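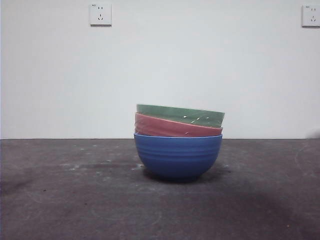
Zeeshan Satti on twenty-odd years of soup

Posted 2019-08-29

Zeeshan Satti opens the back door of Galbraith at six in the morning and the first thing he does is put bones in the oven. He has run the lunch counter for most of his working life, first as an employee and then as the owner, and in that time the menu has never had more than four soups on it. I spent a morning with him in the kitchen and we talked while he worked.

He grew up in a house where soup was for sick people. "My mother made a chicken broth with ginger and black pepper, and you got it if you had a fever. If you were well you got rice and whatever was with the rice. So I didn't think of soup as a meal at all until I was an adult and had no money."

The no money part came after he dropped out of an accounting course. He took a job washing dishes at Galbraith, which was then owned by Fraser Dunbar. Dunbar had opened it as a sandwich shop and added soup the first winter when the sandwiches didn't sell.

"Fraser wasn't a trained cook and he'd tell you so," Satti says. "He had a barley soup, a split pea, and a tomato. The tomato was out of a can with an onion in it. People loved the tomato. I still get asked for it."

I called Dunbar later that week. He is retired and lives two streets away from the shop. He remembers it the same way, except for the onion. "There was garlic too," he said. "He always leaves out the garlic."

Satti moved from the sink to the stove when the other cook left for a job with more hours. He had no training either. What he had was a notebook, and he began writing down everything that went into each pot and how long it was on. He still has the notebooks on a shelf over the dry goods. They are hard to read, partly because of his handwriting and partly because a lot of the pages are stuck together.

"The early ones are mostly salt," he says. "I mean notes about salt. Too much, too little, too early. I used to salt the stock, and then it would cook down, and then I'd have a pot of something you couldn't serve. I did that for months. Now there's no salt in the stock, none, and it goes in at the end when I know how much liquid I've got."

The stock is the part of the work he talks about most. He roasts the bones for an hour, turns them, and roasts them again. They go into cold water with carrot, celery and the green ends of the leeks, and the pot sits at a low simmer for seven hours. He doesn't cover it. He skims it when he walks past.

I asked him whether customers can tell the difference between that and a stock made in two hours. He thought about it while he cut up the celery.

"Some of them can. Most of them would say it was good either way. But I can tell, and then I have to put more things in the soup to make up for it, and by the end I've spent the same money and it tastes busy."

He is less strict about vegetables. He buys what is cheap and in decent shape, and the fourth soup on the board changes depending on what that turns out to be. On the morning I was there it was corn and potato. In March it had been parsnip for almost the whole month, and he got complaints. "I like parsnip," he says. "I found out how few people agree."

The counter has 25 seats, and on a cold day he sells 93 bowls before he starts to run low. He doesn't make a second batch. When the pots are empty he turns the sign around, and this has caused arguments over the years, including one with Dunbar, who thought it was throwing away business.

"I told him you can't make it last," Dunbar said on the phone. "You have a line out the door and you tell them to go home? But he'd done the math. He said if he made more he'd be selling yesterday's soup half the week, and he'd need another person, and the other person would cost more than the soup brought in. I couldn't find the mistake in it. I looked."

Satti bought the business when Dunbar's knees gave out. The sale took longer than either of them wanted, mostly over the lease. He kept the name, the stools and the split pea. He dropped the sandwiches, apart from a grilled cheese, and he started baking the bread himself. He now says the bread was a mistake for the first two years.

"I was getting up at three. The bread was fine. It wasn't better than what I'd been buying, it was just mine. Then I found a recipe with an overnight rise, where you do nothing to it, and that fixed the hours. I should have looked for that at the beginning."

We got onto the subject of cooking at home, because people ask him about it across the counter. His advice is mostly to make less. He thinks home cooks fill the biggest pot they own, get tired of the soup by the third day and then don't make another one until the next winter. He would sooner see someone make enough for two meals and freeze one of them flat in a bag.

He also thinks people blend too much. A ladle or two through the blender and back into the pot will thicken a bean soup and leave something to chew. Potatoes he won't blend at all. "It goes to glue. Use a fork, or a masher if you've got one."

And he would like people to let it cool before they eat it. He serves his bowls after they have stood for a minute or so on the pass, and regulars sometimes tell him it could be hotter. "If it's too hot you can't taste the salt, so you add salt, and then it cools down and you've ruined it. I say this every day. They add the salt."

He has not decided how long he will keep going. His daughter works at the counter during school breaks and has told him plainly that she doesn't want the shop. He says he was relieved, and that he'd like whoever takes it on to have washed dishes there first.

At 10:30 he tasted the split pea, put in a spoonful of vinegar, tasted it again and wrote something in the notebook. Then he went out front to turn on the lights.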